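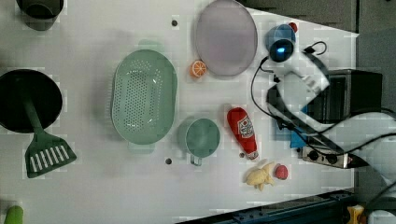

Teaching a Kitchen Arm: Tips for Setting Up and Recording

These notes cover teaching a tabletop arm simple kitchen jobs, either by moving it with your hands (hand guiding) or by driving it with a remote controller. They were put together for the Kurian bench by Teresa Sampaio and Nithin Pillai and last checked on November 27, 2024. Read your own arm's manual first for the stop button, the payload and the joint limits.

Before you start

Wipe the table and let it dry. Crumbs and grease get onto the finger pads, and a pad that slips once in the morning will slip all afternoon.

Start with toy food. It keeps its shape, it can be dropped, and it washes in the sink with everything else. Move on to real food when the arm can do the same job with toys 11 times in a row.

Unplug the toaster oven unless the task calls for it to be powered. Door and knob practice can all be done cold.

Move the arm slowly through the whole area you plan to use and watch the cables. If a loop catches on a pan handle or pulls tight at full reach, fix it now. A hook-and-loop strap works better than tape and leaves no residue.

Laying out the table

Keep large pieces such as plates, colanders and pans far enough apart for the open fingers to come down between them. Small pieces can go closer together once the arm is reliable.

Change the layout between recordings. Turn the measuring cup so the handle points another way, swap the plate and the colander, lay the bottle on its side. If the strawberry is always in the same place, the arm learns the place and pays very little attention to the strawberry.

Leave a few things out that have nothing to do with the task. A kitchen counter has them too.

Hand guiding

Hold the arm near the wrist with one hand and support it at the elbow with the other. Pushing from the fingertips bends the wrist joints in ways you didn't intend.

Practice the move twice without recording. On the third pass, record it at the speed you want back. Most beginners go too fast over the open table and then stop dead above the object. Try to keep one even pace and slow down gently for the last inch or two.

Keep your hands and sleeves out of the camera's view if your setup records pictures along with the joint positions. Where that can't be done, use the remote.

Remote control

Stand where you can see the gap between the fingers and the object. For low work it helps to sit down. The wrist camera is good for the last part of an approach, but the picture smears when the arm swings, so use your own eyes for the long moves and check the screen when you slow down.

Flat things that stand on edge against a rack or a rail are the hardest items for new operators.

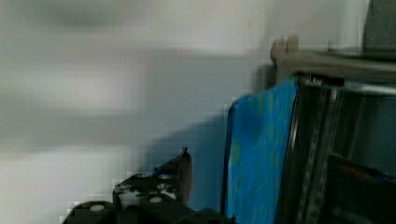 Come in from the open side with the finger upright, stop short, and line up before closing the last bit of distance. If you touch the edge early, back straight out. Twisting the wrist while you are in contact will push the piece along the rail or knock it flat, and the recording is no good after that.

Set the speed limit on the controller to 40 percent for the first week. Siobhán Buckley leaves hers there for good and her recordings are among the cleanest we have.

Switch operators when your thumbs get tired.

What to keep and what to throw away

Keep a small fumble if you recovered from it smoothly. Throw away anything with a long pause, a hand reaching in, or a dropped object that was left where it fell.

Label each recording before starting the next one. Task, operator and layout are enough: "berry to plate, Reddy, layout C."

For one simple pick-and-place job, we plan on up to 1,000 recordings spread over several people. Start training well before that, and look at where the arm fails before deciding what to record next.

Cleaning up

Park the arm, switch off the motors, and then clear the table. Wash toys and utensils in warm soapy water. Clean the finger pads with a damp cloth and no solvent, and wipe the wrist camera lens with a dry lens cloth. Coil the controller cord loosely and hang it up.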